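Clumico's clip-together task box is ready for other workshops

Clovholm, December 23, 2024

Hello from all of us at Clumico! I'm Akua Dramani, and after 11 months of sawing, printing and swearing at tiny screws I can finally tell you that our task box is on sale. It's a chunky tabletop thing full of sliders, buttons and switches, built from modules that lock together like a jigsaw, so you can swap a piece when you fancy something new. 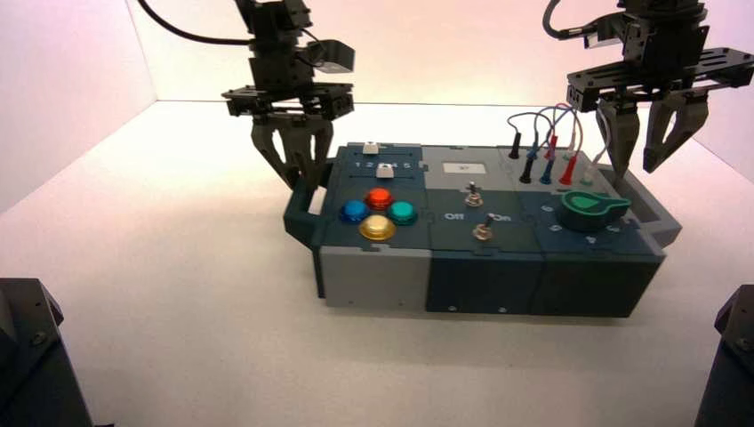

The task box on its white table, with the sliders and coloured buttons at the left end.

My favourite bit is the slider module. Kwame Bawa wanted dials there and we argued about it for most of August (I won). You push the knobs along and line them up with the numbers, and I still can't leave it alone when I walk past.
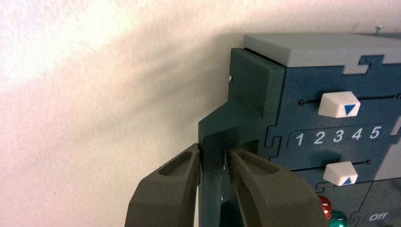 Close-up of the slider panel, numbered 1 to 5, beside its dark green bracket.

The first batch is 65 boxes, each at 318 euros, and spare modules come separately. Orders placed now go out in the new year. Verena Gasser looks after those, so do drop her a line at the Clumico office in Clovholm, or ask for me if you'd like to come and have a go yourself!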